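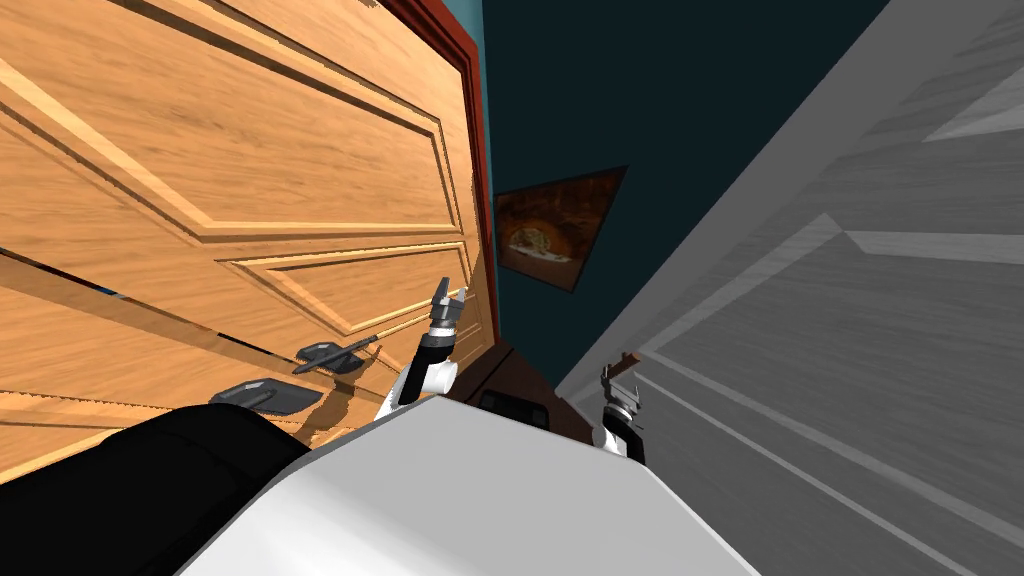

Porta de madeira com almofadas em relevo.

Empregos > Ofícios e construção > Carpintaria

Aprendiz de restauro de portas e janelas antigas (m/f)

A Oltmanns é uma oficina pequena de carpintaria, instalada em Tiltham, e procura duas pessoas para aprender o ofício connosco. Trabalhamos sobretudo com portas interiores, janelas de guilhotina e portadas de casas antigas, na vila e também em Gonness e Pavton. Fazemos pouca coisa nova. A maior parte do nosso tempo passa-se a reparar aquilo que já existe.

O trabalho

No início, o aprendiz vai retirar ferragens, limpar, lixar e preparar superfícies. Depois começa com as colas, os enxertos de madeira e a afinação de dobradiças e fechaduras. Quem ficar connosco o segundo ano aprende também a fazer molduras e almofadas novas, iguais às que faltam. Uma parte do trabalho é feita em casa dos clientes, por isso é necessário ter boa educação e cuidado com o chão das pessoas.

O que pedimos

- Idade mínima de 19 anos.
- Carta de condução, ou intenção de a tirar durante o primeiro ano.
- Capacidade para levantar peso com regularidade. As portas antigas são pesadas e as escadas de Gonness são estreitas.
- Português suficiente para compreender instruções de segurança. Na oficina falam-se três línguas e ninguém é corrigido pelo sotaque.

Não exigimos experiência. Se já trabalhou com madeira, mesmo em casa, conte-nos isso na carta. Se tem alergia a pó de madeira, pedimos que informe antes da visita.

O que oferecemos

Contrato de dois anos, com 30 horas semanais na oficina e uma tarde paga para o curso teórico em Pavton. Roupa de trabalho, máscara e sapatos são fornecidos por nós. As ferramentas manuais ficam para o aprendiz quando terminar o contrato. O salário é discutido na visita e é revisto depois dos primeiros seis meses.

Como concorrer

Envie uma carta de uma página, escrita por si, e dois contactos de pessoas que o conheçam. Não precisamos de fotografia. Pode entregar em papel na oficina, de manhã, ou deixar na caixa do correio ao lado do portão. As candidaturas são aceites até ao fim de junho. As visitas à oficina fazem-se às quintas-feiras, às 15 horas, e duram mais ou menos uma hora. Respondemos a todas as cartas, mas às vezes demoramos duas semanas.

Partilhas: 19 | Comentários: 2

Anúncios recentes
Ajudante de pintor, Pavton
Vidraceiro a tempo parcial, Gonness
Motorista para entregas de madeira, Tiltham
Formador de desenho técnico, curso da noite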